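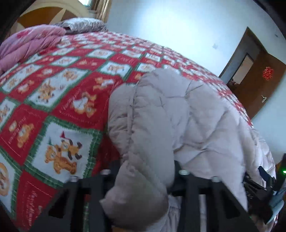 28 June 2021, soft goods, bedroom set

Okay, puffy stuff day. I've been putting this one off since April and I'm glad I finally got going, even if my forearms feel like I rowed a boat here.

Goal was 90 usable demos of quilted things on a bed: pick up, spread, fold over, straighten. Ended with 34 I'd keep without arguing. The rest are in the "maybe" folder and somebody with fresher eyes should go through them (hint, hint).

What I learned about sleeves. If you close the jaws on a padded sleeve near the cuff, the filling squirts out to both sides and you end up holding two layers of shell and very little else. It feels like a good grip in the hand and then it slides the second you lift. Closing across a seam is much better. The stitching gives the jaws something to hang on to and the whole sleeve comes along. So I started aiming for seams on purpose, and then around halfway through I got worried that I was teaching the policy to love seams and nothing else! I mixed in a bunch of plain panel grabs after that. Those are slower and uglier. Keep them anyway, please.

Speed: I'm still too fast. Watched a few back at lunch and my approach is fine but the close-and-lift is one single jerk. The Stilleck notes say to pause between closing and lifting, and I kept forgetting, so I've started saying "close... lift" out loud like a crazy person. It works. Demos after lunch are much smoother.

Busy bedding is staying in the set. The Fukirano batch was all on plain sheets and the model fell apart the first time it met a pattern (it kept reaching for printed shapes as if they were edges of cloth). Red and white checks with cartoon bears all over them should give it plenty to chew on. I want the same moves on at least one dull blanket too, so we can compare the two.

Also, two-handed takes. When both grippers are going I lose track of which one is supposed to lead. I've been letting the left hold and the right move, but I swapped a few times without noting it. Sorry. If the labels look odd in the second block, that's me.

The comforter is a whole different animal from the jacket. No sleeve, no hem you can find easily, just panels and more panels. Best trick so far is to push down first, let it puff up between the jaws, and then close. Going in from the side just shoves the whole thing toward the headboard.
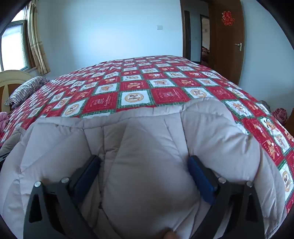
Aslı Tekin read the draft of this over my shoulder and said the push-down trick is fine for me but she wants it logged as its own grasp type, separate from the pinch, or we'll never be able to tell which one the model picked up. Fair enough. I've added a tag for it, "press-pinch", and I'll go back and mark the comforter takes tonight.

Storage: the Lullport drive had 806 clips on it when I plugged in, so please offload before the next session.

Next time: same bed, slower hands, more bad starts. I want takes that begin with the cloth already bunched up wrong.

4 comments · Share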